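限定用途捐赠的受理、使用与反馈
发言提纲（讲者用稿）
2020年6月18日，Bokisar社区公益基金会合作机构线上培训

说明：本稿供讲者参照使用，括号内文字不宣读。各节标题与演示文稿页面标题一致。提问统一放在最后，中途由主持人收集。

一、开场

（等待主持人介绍完毕，确认声音正常后开始。）

各位合作机构的同事，大家下午好。感谢各位在工作繁忙之际参加本次培训。今天的内容涉及限定用途捐赠，即捐赠人在捐款时对款项用途提出明确要求的捐赠。各位在日常筹款中都会遇到此类款项，有的数额不大，有的附带条件较为复杂，处理方式在各机构之间差别明显。基金会项目部在今年上半年的联合核对中注意到了这一情况，因此安排了本次交流。

需要先作一点说明。今天所讲的做法是基金会与合作机构之间的工作约定，适用于通过基金会账户受理、再拨付至各机构的款项。各机构自行受理的捐赠，应当依照本机构章程和所在地主管部门的要求办理，今天的内容可作参考。涉及法律适用的具体问题，请咨询本机构的法律顾问，讲者不在会上作个案答复。

（翻页。）

二、从一笔款项谈起

先请各位看Broreck项目的情况。Broreck是基金会与Mirani社区中心合作开展的社区阅读空间项目，筹款页面设在Nudenex平台上。项目上线时，页面文案写的是“支持社区阅读空间的日常运行”。筹款结束后统计，参与捐赠的共有544人。其中相当一部分捐赠人在留言栏中写了自己的希望，例如“请用来购买儿童图书”“给老年读者添置大字版读物”“希望延长周末的开放时间”。

问题随之出现：这些留言是否构成对用途的限定？

当时项目组内部有两种意见。一种意见认为，筹款页面已经载明用途，捐赠人在付款前阅读并确认了页面说明，留言属于个人愿望的表达，机构可以参考，但不受其约束。另一种意见认为，捐赠人的留言随款项一并提交，机构收款后没有提出异议，捐赠人有理由相信自己的要求已被接受。

（此处停顿，给听众思考的时间。不要求现场作答。）

项目组最后采取的做法是：对留言逐条阅读，凡表述为明确要求的，由工作人员与捐赠人取得联系，说明页面载明的用途范围，询问对方是否同意按页面用途使用。同意的，留存书面确认；不同意的，协商单独立项或者退回款项。对表述为祝愿、鼓励或者一般建议的留言，按普通捐赠处理，同时将内容转交社区中心，供其安排采购时参考。

这项工作花费的时间超出了项目组最初的预计。项目组在总结中写道，如果筹款页面在上线之前就把留言栏的性质写清楚，大部分联系工作可以避免。这一条建议后来被写入了基金会的页面审核清单，稍后会讲到。

（翻页。）

三、几个需要区分的概念

在具体流程之前，有必要统一用语。各机构报送材料时使用的名称不一致，是核对工作中耗时较多的一个环节。

非限定捐赠，指捐赠人没有对用途提出要求，由机构在宗旨和业务范围内统筹安排的款项。机构应当珍视这类款项。它支撑着房租、水电、人员薪酬和办公系统，而这些支出恰恰最难向公众单独募集。

限定用途捐赠，指捐赠人以协议、附言、书面函件或者通过特定筹款页面，对款项用途作出明确指定的捐赠。指定的内容可以是项目，可以是受益人群，可以是地域，也可以是使用期限。四类限定可能同时出现在一笔捐赠中。例如，捐赠人要求款项用于某街道、面向学龄儿童、在本学年内支出，这就同时包含了地域、人群和期限的限定。登记时应当逐项填写，避免只写一句“用于儿童项目”。

意向性留言，指捐赠人表达了希望或者偏好，但没有以此作为捐赠条件。判断的依据首先是文字本身，其次是沟通记录。如果文字含糊，应当向捐赠人核实，由经办人自行推断的结果不宜作为入账依据。

内部指定，指机构理事会或者管理层自行决定将一部分非限定资金留作某项用途。这类资金在性质上仍属非限定，机构可以依照内部程序调整。报表中请勿与限定用途捐赠合并列示。近期核对中，有机构把理事会指定的应急储备填入了限定性收入一栏，导致期末余额与基金会台账对不上，后经双方重新核对予以更正。

（如果听众中财务人员较多，可在此多讲一分钟；否则直接进入下一节。）

四、受理环节

受理环节的核心要求，是在收款之前或者收款当时弄清楚捐赠人的意思。事后补救往往要付出更多的沟通成本，也容易让捐赠人产生误解。

首先是筹款页面和宣传材料。页面应当写明项目名称、执行机构、资金用途、筹款目标和截止时间，并写明超额募集和募集不足时的处理办法。后一项最容易遗漏。筹款目标没有达到，项目还做不做、缩小规模做还是退款，超出目标的部分转入何处，都应当在上线前有结论，并在页面上公开。机构如果计划从款项中列支管理费用，也应当载明列支的比例或者方式，措辞应当让没有财务背景的读者看得懂。

其次是留言栏。基金会目前的统一文字是：“您的留言将转交项目团队阅读。如您希望对捐款用途作出特别指定，请在付款前与我们联系。”各机构可以沿用，也可以根据本机构的语言风格作适当调整，但含义应当保持一致。请注意，这段文字应当放在留言栏的上方，让捐赠人在填写之前看到。放在页面底部的说明，效果有限。

再次是大额捐赠和机构捐赠。凡捐赠人要求签订协议的，协议中应当载明用途、期限、反馈方式、知识产权和冠名安排，以及项目无法继续时的处理办法。基金会备有协议范本，各机构可向项目部索取。需要提醒的是，范本中的空白处应当全部填写，不适用的条款写“不适用”并由双方确认，不能留空。

对于捐赠人提出的限定条件，机构有权婉拒。下列情形应当审慎：所要求的用途超出机构宗旨；条件在执行上难以实现；条件可能使特定的受益人受到歧视或者公开暴露其个人信息；款项的实际受益人就是捐赠人本人或者其利害关系人。婉拒时用语应当尊重对方的善意，说明理由，可能的话提供替代的捐赠方向。婉拒的记录同样应当归档。

（翻页。下一页为实物捐赠，语速可以放慢。）

五、实物捐赠中的限定

社区艺术类和手工类机构经常收到实物，如颜料、纸张、缝纫工具、乐器、餐具和家具。实物捐赠同样会附带用途要求，处理时有一些特殊之处。

一是估价。没有发票或者同类市场价格可供参照的物品，不宜由经办人随意填写金额。可以在台账中登记数量、规格和外观状况，价值一栏注明“未估价”，并在年度报告中以文字形式说明。

二是去向。捐赠人说明“供活动室使用”的物品，未经同意不应用于义卖。捐赠人同意义卖的，应当进一步确认义卖所得归入哪一个项目。现实中常见的情况是，捐赠人口头表示“你们看着办”，过后又在义卖页面上看到自己捐的物品，感到意外。因此，即便是口头同意，也请在交接单上勾选相应选项，由捐赠人确认。

三是保管与处置。物品损坏、过期或者长期闲置时，应当有处置程序。处置结果应当能够在台账中查到。对捐赠人有纪念意义的物品，处置之前应当先征询其意见。

四是图文登记。台账中的图文应当与物品编号对应，文字只记录能够确认的内容，如材质的大类、颜色和形状。对于年代、产地、作者这类无法确认的信息，应当注明“据捐赠人陈述”或者留待核实，不宜直接写入物品名称。

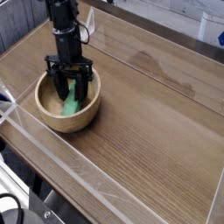

浅蜜色木碗，碗沿圆厚，置于木纹桌面。

登记用语的准确与否，直接关系到后续的信息公开。曾有机构在义卖页面上将一件普通器皿写作“手工孤品”，买受人收到后提出质疑，机构最终作了退款处理。退款金额并不大，但该机构随后重新核对了同批次全部物品的说明文字，工作量相当可观。各机构在撰写义卖说明时，请将事实描述与推介文字分段书写，由经手登记的同事复核事实部分。

六、入账与使用环节

款项到账后，财务人员应当依据受理环节形成的文件，确定款项属于限定还是非限定。依据不足的，退回经办人补充，不应以“先入账再说”的方式处理。

对限定用途捐赠，要求做到项目编号与款项对应。一个项目有多笔限定款项的，可以归入同一项目编号，但各笔款项的限定条件不同的，应当在编号之下设立子目。有同事反映，小额捐赠数量多，逐笔设立子目不现实。这一意见是合理的。在筹款页面统一载明用途的情况下，以页面为单位设立一个子目即可，页面的存档版本作为附件。需要单独设立子目的，是那些另有约定的款项。

关于存档版本，再强调一次：筹款页面在上线期间可能修改文字，每次修改都应当保存修改前后的版本，并记录修改时间和批准人。用途说明在筹款期间发生实质变更的，应当通知变更之前已经捐款的人，给予其选择的机会。

使用环节常见的问题有以下几类。

第一类是混用。项目资金周转紧张时，用甲项目的限定款垫付乙项目的支出，等乙项目款项到账后再归还。从账面上看最终是平的，但在垫付期间，甲项目的款项已经偏离了约定用途。遇到周转困难，请先动用非限定资金，非限定资金不足的，应当与基金会联系，商议调整拨付进度。

第二类是分摊。一名工作人员同时服务于多个项目，其薪酬如何在各项目之间分摊，应当有事先确定的标准，例如工时记录。标准一经确定，在一个核算期内不宜变动。年末根据各项目余额的多少倒推分摊比例，是审计中经常被指出的做法，请各机构避免。

第三类是结余。项目完成后尚有余款，不能自动转为非限定资金。有协议的，按协议处理；没有协议但筹款页面载明了处理办法的，按页面处理；两者都没有的，应当用于与原用途相同或者相近的项目，并向社会公开。所谓相近，应当从捐赠人的角度判断。捐款买书的人，一般能够接受余款用于书架和借阅系统，而将余款用于机构年会，则很难得到理解。

第四类是用途变更。受客观条件影响，原定活动无法举行的情况在今年上半年尤为集中。不少线下的读书会、展览和工作坊改为线上举行，或者推迟。形式变更是否属于用途变更，应当结合捐赠时的说明来判断。如果筹款说明写的是“为社区居民举办绘画课程”，改为线上授课一般仍在用途范围之内，向捐赠人告知即可。如果写的是“租用场地及布展”，而展览取消，则租金和布展款的去向应当重新征得同意。

（此处可询问主持人是否已有相关提问。如提问较多，简要回应，不展开个案。）

七、反馈环节

捐赠人对机构的信任，在很大程度上来自捐赠之后收到的信息。反馈不及时，即使款项使用完全合规，也会引起疑虑。

基金会与合作机构约定的基本时限是：款项到账后10个工作日内发出收款确认，内容包括金额、日期、项目名称和所登记的用途。捐赠人通过平台匿名捐赠、没有留下联系方式的，以平台公示代替。请各位注意，“所登记的用途”一栏不能省略。它的作用在于给捐赠人一个核对的机会，如果登记有误，可以及时提出。

项目执行期间，应当按照约定的频次发布进展。频次在筹款时写多少，就应当做到多少。部分机构在筹款页面承诺每周更新，执行一段时间后难以维持，页面停在某次更新之后再无下文。项目部建议，在承诺之前先评估人手，宁可约定较低的频次并按时完成。

进展报告的内容，建议涵盖以下方面：已经开展的工作，已经发生的支出，与原计划的差异及原因，下一步安排。其中“与原计划的差异”往往被一笔带过。从捐赠人来信的情况看，读者并不苛求项目毫无波折，他们希望知道遇到了什么困难，机构是如何处理的。进度推迟的，应当如实写明推迟，并给出新的时间安排。

文字和图像中涉及受益人的，应当取得本人同意，未成年人应当取得监护人同意。同意书应当写明使用范围和期限，并告知对方可以随时撤回。受益人是否同意出镜，与其能否获得服务完全无关，这一点应当在沟通时明确告知，并体现在同意书的文字当中。

结项报告应当附收支明细。明细的详细程度以普通读者能够理解款项去向为宜。仅列“项目支出”一个总数，过于简略；将全部票据扫描上传，又可能泄露个人信息，且不便于阅读。参考格式已放入会后材料。

（翻页。）

八、关于平台筹款的补充说明

各机构目前主要使用Nudenex平台开展小额筹款。就平台使用中反复出现的几个问题，说明如下。

关于到账时间。捐赠人在平台付款与款项到达机构账户之间存在间隔，收款确认的时限从到达账户之日起计算。建议在页面上写明这一点，减少捐赠人的询问。

关于手续费。平台手续费由哪一方承担，应当在页面上写明。由捐赠款中扣除的，收据金额的填写方法请与本机构财务人员确认，同一机构内部应当统一。

关于捐赠人信息。从平台导出的名单包含姓名和联系方式，只限于收款确认、反馈和开具票据使用。将名单用于其他项目的推介，应当事先取得捐赠人同意。名单文件应当加密保存，不得通过私人通讯工具传送。工作人员离岗时，应当同步收回其平台账号权限。

关于个人发起的联合劝募。有热心的支持者愿意以个人名义发起子页面，为项目募集款项。机构应当向其提供经审核的文案，并提示其不要自行增加用途承诺。Broreck项目筹款期间，曾有一个子页面写了“每捐一本书的钱，就能在书上印您的名字”，而项目并无此项安排。工作人员发现后及时联系发起人修改了文字，并向已经捐款的人逐一作了说明，各方均表示理解。此后，子页面在发布之前均须经项目组阅看。

关于截止后的捐赠。页面关闭前后，常有捐赠人来电表示仍愿捐款。项目资金已经充足的，应当如实告知，并介绍其他有需要的项目或者非限定捐赠的渠道，由捐赠人自行决定。

九、档案与交接

限定用途捐赠的执行周期往往长于一名工作人员的任职时间。经办人离任后，后任者只能依靠档案了解当初的约定，因此档案应当做到离开经办人也能读懂。

每一笔有单独约定的捐赠，档案中应当包括：捐赠协议或者其他载明用途的文件，与捐赠人往来的主要函件，入账凭证编号，用途变更的申请和答复，历次反馈的副本，以及结项后的余款处理记录。电话沟通的内容，应当在沟通当日写成简要记录，注明通话双方和主要结论，重要事项再以邮件向对方确认。

文件命名请按照项目编号、日期、文件类型的顺序。上半年报送的材料中，仍有较多以“最终版”“最终修改版”命名的文件，核对时难以判断哪一份有效。下一次报送时，命名不符合要求的材料将退回重新整理。

交接时，移交人与接收人应当共同阅看尚未执行完毕的限定性款项清单，由机构负责人签字。清单中应当特别标明临近使用期限的款项。

十、后续安排

（本节内容请照读，避免遗漏。）

培训结束后，基金会项目部将向各机构发送会后材料，包括协议范本、收款确认函参考文本、实物捐赠交接单、进展报告参考格式和页面审核清单。各机构收到后，请对本机构正在执行的限定用途捐赠进行一次自查。自查以在途项目为主，已经结项的项目如存在余款未处理的，也请一并列入。

自查表由各机构指定一名同事填写，另一名同事复核，填写人与复核人不能为同一人。人员较少的机构确有困难的，可以由机构负责人复核。自查中发现问题的，请如实填写，并写明拟采取的处理措施。项目部关注的是问题能否得到妥善处理，主动报告的情况不影响后续资金拨付。

自查表预计约需2小时完成，具体时间视各机构在途项目的多少而定。提交截止日期以会后通知为准。

对筹款页面尚在运行的机构，请优先核对三处文字：用途说明、超额或者不足时的处理办法、留言栏提示。需要修改的，先保存原版本，再行修改。

十一、提问环节备用说明

（以下内容视现场提问选用，不主动宣读。）

如有人问及“捐赠人去世后，原限定用途无法实现应如何处理”：首先查阅协议；协议没有约定的，可与其继承人或者指定联系人沟通，同时征求法律顾问意见。处理过程应当留存完整记录。

如有人问及“捐赠人要求查看原始票据是否应当同意”：捐赠人有权了解款项使用情况。机构可以安排其到场查阅，对票据中涉及他人的个人信息作遮盖处理。不建议直接发送电子副本。

如有人问及“限定款项存放期间产生的利息归属”：有约定的从约定；没有约定的，项目部的意见是随本金用于同一用途。各机构现行做法不一致的，请在自查表备注栏中说明。

如有人问及“捐赠人反悔、要求退款”：区分是否已经支出。尚未支出的，结合具体理由协商；已经支出的，提供使用情况说明。任何情况下，答复均应以书面形式作出，经办人不宜在电话中自行承诺退款。

如有人问及“非限定捐赠越来越难募集”：可以建议在年度报告中用平实的文字介绍日常运行支出的内容，让读者了解一间活动室从开门到关门需要哪些投入。Mirani社区中心曾在年报中公布过一个月的运行支出项目，收到了较好的反响，有兴趣的机构可与该中心联系索取。

如有问题超出上述范围，请提问者将问题发送至项目部邮箱，由项目部研究后统一书面答复，并抄送全体参会机构。

（致谢，将发言权交还主持人。共享屏幕保持在联系方式页面，直至会议结束。）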